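Laundry robot trial in Prinanlow ends first stage, clothes still a problem

Mar 30, 2025

Zaston, a small automation company in Prinanlow, has finished the first stage of its trial with household and shop tasks. The company tested 31 different chores during the winter. According to its short report, machines can now do eight of them without help from a person, and four more if a worker prepares the objects first.

The easy chores were those with hard objects of a known shape, for example putting boxes on a shelf or moving cups to a tray. Soft things remain difficult. A shirt or a cap does not keep one shape, and the machine must decide again each time where to take it. People do this without thinking, and for that reason a large part of the work is still to record how human hands do it, with a gripper in each hand and ordinary things on a table.

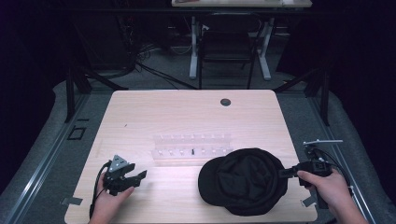 Can a shop already buy a machine that tidies the clothing shelves at night? Not at a price that a normal shop can pay, and the machines that exist still need a person near them for the moments when something falls or gets stuck.

The clothing store Montes, which has let Zaston use one of its stock rooms, says it is satisfied with the first stage but has no plan to change its staff. The store gave a list of the tasks it would like to hand over. Returning items from the fitting rooms to the right place is first on the list, and it is also among the chores where the machine failed most often.

Speed is another question. In the last test in March, the machine needed 162 seconds to fold one towel and put it on a pile. Zaston wants to make this time shorter before the second stage, which will take place in an apartment building in Flavadmont. There the company will try kitchen chores, including emptying a dishwasher and wiping a counter.

Residents of the building who wish to take part can leave their name at the front desk.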